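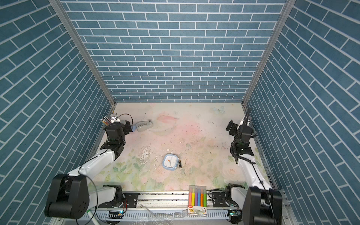

21 Dec 2018
By the Kostness bench team

Tonight's talk covers the Walirano two-arm bench kit, which we have had on a table at Kostness since July. I'll go through what you get, how it went together, what it did over the test period and what I would ask before ordering one. Both arms hang off a single aluminium rail across the front, one at each corner, so they face each other over the floor panel and can get to the same things in the middle. At the moment those things are desk items: a tape dispenser on its side, an alarm clock, a box of six markers, pens in a cup at the back. The kit is sold for small sorting and tidying jobs, so that is the kind of work we gave it.

(Leave the slide up. Ask who has used a desktop arm before. If most hands go up, skip the next bit.)

What the kit is
Two arms with grippers, the rail, posts for the back corners, control boards and a cable tray. You supply the computer, the floor and whatever you want on the walls. The price we were quoted was $4000 delivered, with no spares in the box. Tekin handles local sales and is also who you ring when something stops. It comes in one carton and you want two people to lift it.

Assembly
The rail goes on first and has to be square before anything else is bolted to it. We didn't check, and had to take both shoulders off again the next morning. The manual has good drawings and poor wording. Page order is wrong in the printed copy, but the download is fixed. Allow a full day, and set aside part of that for cables. The wrist cable needs slack, because the wrist turns further than you expect. We coiled ours around the wrist on the right arm. Route the rest through the tray under the rail and keep it off the base joints.

(Mention the hex keys. The ones supplied are soft. Bring your own.)

The enclosure
We run with walls on three sides and the front open. A patterned wall and a printed floor were a deliberate choice on our part. A lot of demos are done over a plain white sheet, and none of our customers has a plain white bench. We wanted to know what the vision software did with roses and leaves underneath the objects. Early on it did badly. It would find an edge in the printing and go for it. After the second software update it was a good deal better, though small pale items on the cream background still gave trouble.

The other thing about a printed floor is wear. Ours is scuffed, with a scraped patch left of centre where the print has flaked. If you go this way, buy a spare panel or use something harder. Clean it more often than we do.

Results
(Slow down here. People will want to write these down.)

We logged 2093 attempts in all. An attempt is one instruction, for instance put the markers beside the clock, with a time limit and a person watching. Of those, 1288 finished with no help. The rest either timed out or needed a hand put in after the arms were stopped. We counted anything that needed a nudge as a fail, so a stricter or looser rule would move the number.

Boxes and anything with flat sides went well. Round things were harder. A short cylinder rolls when the first finger touches it, and the arm then closes on nothing. Using both arms, one to block and one to pick, helped once we had the timing right. Pens standing in a cup were the worst of the lot, with the gripper tending to bring up two or tip the cup over.

Passing an item from one arm to the other works, but it is slow. If the job can be laid out so each arm keeps to its own side, do that. You lose the middle as shared space and gain a fair bit of speed.

Running it day to day
We got 300 hours on the arms before the first joint needed attention. It was a shoulder servo on the left side, running warm and then refusing to hold position. Tekin sent a replacement and it took an afternoon to fit, most of it spent getting at one screw behind the base. Recalibrate after any change like that. We skipped it once and the arm was reaching short all day.

Noise is fine for an office. I would not put it in a library. The status lights on the control boards are small and low down, so if you want to check them from across the room, you'll be walking over.

Compared with Rordale
I know this will be asked. The Rordale unit has one arm, a longer reach and a proper cover. It is easier to set up and their support line picks up faster. For a single pick-and-place job I'd take the Rordale. For anything where an item has to be held while something else is done to it, one arm won't manage and the Walirano is the one to look at.

Before you order
Ask for the current software version in writing. Ask what a spare servo costs and how long it takes to arrive. Measure your bench, then add room in front for the tray and for a person to stand. Work out who will watch it, since it isn't sold as something you leave running overnight.

We are keeping ours. The next job is mixed stationery into trays, and we'll publish the log when it is done.

(Questions. Finish by ten to, the room is booked after us.)

Recent items
Choosing a floor panel for bench robots
Cable tray notes, second version
Rordale single-arm unit: first month
How we log attempts

Contact Kostness | © 2018 Kostness | Back to top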